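Kevemthorpe Casting Notices, README

What it is: short news items on who got cast in what, telly and film, plus who dropped out and who swapped parts. 3,000 items, one per line, plain text. Put together at Garnstead by Sorin Radulović, with Dragica Kadrić doing the checking. Last touched 2019-04-30.

Files
notices.tsv - the lot
recasts.tsv - the 153 items where an actor moves to a different role in the same production
names.tsv - spellings, see below
old/ - ignore, will go

Columns, in order: id, headline, body, production, role, actor, status. Status is one of cast, in talks, left, recast. "In talks" means the item said so, we did not guess. If an item named two roles it gets two rows with the same id, so don't use id as a key. Yes this has caught people out.

Where the text comes from: the Popescu newsletter, which ran for years and let us have the back issues, and the Bravthorpe listings desk. Bravthorpe items are shorter and tend to skip the director. Popescu ones are chattier and sometimes spoil the ending of the book being adapted. Left in.

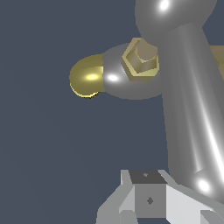
Render: light-gray arm link with its rounded joints, dark blue backdrop.

Known problems
- role is blank for a lot of the early Popescu rows. They just said "also starring".
- accents got mangled in the first export, mostly fixed, names.tsv has the right versions. Join on that if you care.
- 2 productions share a title, one a series and one a film. Told apart by a bracket after the title. Check the bracket.
- Items over 100 words were trimmed at the nearest full stop. Full text not kept, sorry
- some tabs inside headlines, replaced with a space. May have missed one.

Recasts: Dragica read every one of these by hand. A director giving himself a smaller part counts. A voice part turning into a live one counts. Same character at a diffrent age does not, those are two roles.

Using it: fine for teaching, search experiments, settling arguments. Not a record of who ended up on screen, plenty of these films never got made. Don't republish whole Popescu items without asking them first.

Corrections to Sorin, with the id and the row number, both please. Next version should have directors in thier own column.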